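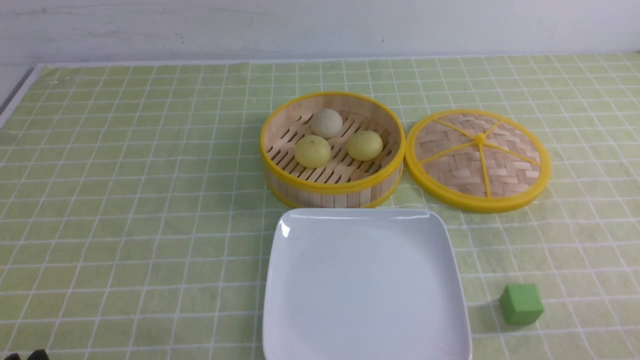
Slide 1: Do reward charts work?

Evening, everyone. I'm going to be a bit of a grouch for the next while. I was asked to speak on sticker charts and I said yes before I mentioned I don't much like them.

Ask who has one on the fridge right now. Wait for hands. Ask who has one in a drawer.

Slide 2: The Plideo claim

Plideo is the app a lot of you have been told to download. Parents enter chores, kids earn points. The website says 96 percent of families "saw a change." Read that out slowly. What change? Over how long? I wrote and asked. The reply said they surveyed 300 users, all of them people who were still paying after a year. The ones who quit in week two didn't get a survey.

Slide 3: Rodrigo Cordero's family

(He said I could use this.) His daughter is seven. Chart for getting dressed on time. Great first week. Then she asked what she'd get for brushing her teeth, and then what she'd get for being nice to her brother. He was negotiating before breakfast every day.

Don't oversell this one. It's one kid. I'd complain if the other side did it.

Slide 4: What the other side says

Ainhoa Valcárcel runs the parent group at Moltness and she likes charts. Her case: short ones, one habit, an end date printed at the top. She used one for potty training with both boys and threw it out after 16 days. I can't knock that. I do wonder whether the boys were just ready.

Slide 5: Before you buy anything

Who says it works, and are they selling it?
What happens when the prizes stop?
Is your kid refusing, or does she not know how to do it yet?

Spend time on the last one. A child who can't tie her shoes will not learn it from a gold star. Sit on the floor and tie shoes.

Slide 6: Questions

Somebody will ask about allowance. Say it's a separate talk. Kalliopi Delić has the sign-up sheet for May.

If they bring up screen time, skip to the spare slide.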